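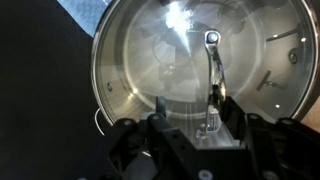 Shared Kitchen Rental: Frequently Asked Questions

Posted in October by Loretta Begay, Resident Services Office, Merkodness Hall

Search this site Go

Who may reserve the kitchen?

Any resident of Merkodness Hall who has signed the kitchen use agreement may reserve it. Outside groups may apply through the Resident Services Office and must name one adult who will be present for the full rental.

How far ahead must I book?

Requests must reach the office at least 14 days before the rental. Residents may hold two open reservations at a time. A request is not final until you receive written approval.

What does it cost?

There is no hourly charge for residents. Outside groups pay a set fee, and all renters leave a deposit – returned within five business days if the kitchen passes inspection.

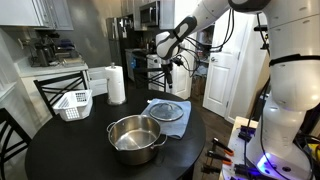
What must be done before I leave?

The deposit is withheld most often for cookware put away damp. Wash every item by hand with mild soap and rinse it well. Glass lids should be rested on a clean cloth towel, as with the one on the light blue towel, and pots left open until the inside has dried. Paper towels are supplied for counters and spills. Please do not use them on the stove top, where the Ersoy cleaning pads are required.

May I bring my own equipment?

Yes, provided each electric item has an undamaged cord. Deep fryers and open-flame burners are not permitted.

What if I need to cancel?

Notify the office by 5 p.m. on the day before your rental. Late notice may result in loss of the deposit.

Comments

Gavin Forsyth: Does the deposit carry over if I book again the next month?

Loretta Begay: It does, Mr. Forsyth. Please note this on your request form.

Delphine Dunleavy: The form would not open on my phone. The paper copy at the front desk worked fine.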